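How to Style a Wedding Welcome Table Without Losing a Friend

Last updated: Tue 3 December 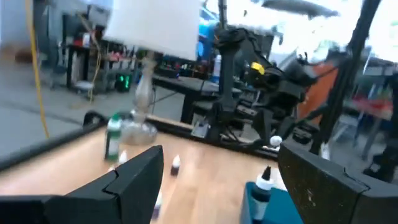
Lamp, bottle, bare wood. Decide what stays before you buy anything.

The welcome table is the first thing guests see and the last thing anyone plans. I have styled 27 of them, two for couples who had forgotten they wanted one until the morning of. You can do a good one yourself in an afternoon, provided you keep your mother-in-law's craft drawer out of it until step five.

1. Measure the table. The real one, at the venue. Colleen Thibodeau, who got married at Drostside in February, planned hers around a six-foot farmhouse table she'd seen on the venue's website. What she got was a console the width of an ironing board. We made it work, but the seating chart ended up on a window ledge and her uncle never did find his chair.

2. Pick one tall thing. A lamp, a big vase of branches, a framed sign on an easel. One. Two tall things start to look like goalposts. If you go with a lamp, find out where the outlet is before you fall in love with it, and bring tape for the cord. An extension cord in the same color as the wall is the least romantic purchase of the whole wedding and you will be very glad of it.

3. Add the things with a job. Guest book, pens, card box, programs if you're having them. Buy more pens than seems sane. Guests steal pens. Your own grandmother will steal a pen. Test them on the actual paper, too: the Revau guest books I like have a slightly waxy page, and gel ink sits on it like rain on a car hood until someone's sleeve comes along.

4. Set the card box toward the back, against something solid, and give it a slot wide enough for the oversized envelopes. There are always oversized envelopes.

5. Now the pretty stuff, and this is where restraint leaves the building. Lay out everything you'd like to use, take a picture on your phone, then put half of it back in the bin. Photos of the two of you can stay. So can candles, if the venue allows a flame (ask, and get the answer in writing). The wooden letters spelling LOVE are between you and your conscience.

6. Flowers go on last, low and off to one side. Bud vases are the cheap answer. I bought 18 from a restaurant supply place years ago and they've been to more weddings than I have. Fill them at the table, never in the car.

7. Step back to the door and walk in like a guest. Can you tell where to sign? Can you reach the pen without putting your elbow in the eucalyptus? Is there somewhere to set down a drink? Someone will set one down anyway, so you may as well choose the spot.

A word on linens: if the wood is nice, skip them. If it isn't, a floor-length cloth hides a multitude of sins plus all your empty boxes. Steam it on the table. I have a little Dikon steamer that spits, so I start at the back.

Finally, hand the whole setup to one person with a printed photo of how it should look. My Chávez wedding table was perfect at noon. By cocktail hour someone had alphabetized the programs, which were all the same program.

564 shares
18 comments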